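Soft toys and storage boxes: your questions answered

We have hired out toy bundles from our rooms in Pickering for 20 years now, and the same handful of questions about putting soft toys away comes round every March, when people start turning out the children's bedrooms. Do have a browse before you write to us, as your answer may well be waiting here already!

Where is the best place to sort them?

On the bed, we always think. It saves your back, everything is within reach, and an old sheet underneath catches the fluff. Bring the box up there with you and fill it as you go. 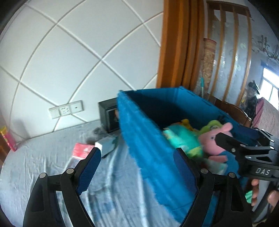
A blue fabric box on the bed, with the pink, green and yellow toys inside.

Do I need a lid?

Not for toys that are played with every day. A child will happily dig through an open box, but a lid tends to end up under the wardrobe (ours certainly did). For anything going up in the loft, choose the Clarell box with the zip top. It costs a little more and keeps the dust off nicely.

How full should the box be?

Leave a hand's depth at the top if you can. Toys with long snouts or stitched-on clothes do get bent out of shape when they are squashed, and nobody enjoys coaxing a flattened ear back to life.

What about the very fluffy ones?

Give them a good shake by the window first, then a gentle going-over with a soft brush, working in the direction of the fur. Our Anine brush is the one we use ourselves. Put them in last, so they sit on top of the pile.

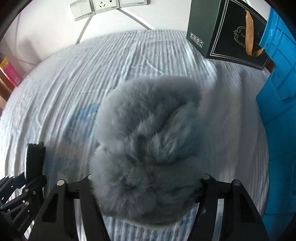
Long grey fur, with a striped sheet underneath.

Can I return a bundle without its Gorkel bag?

Yes, of course. Any clean bag will do, so long as the label is tucked inside. Please allow 4 days for us to check everything in and send your deposit back.

Page updated 2026-03-15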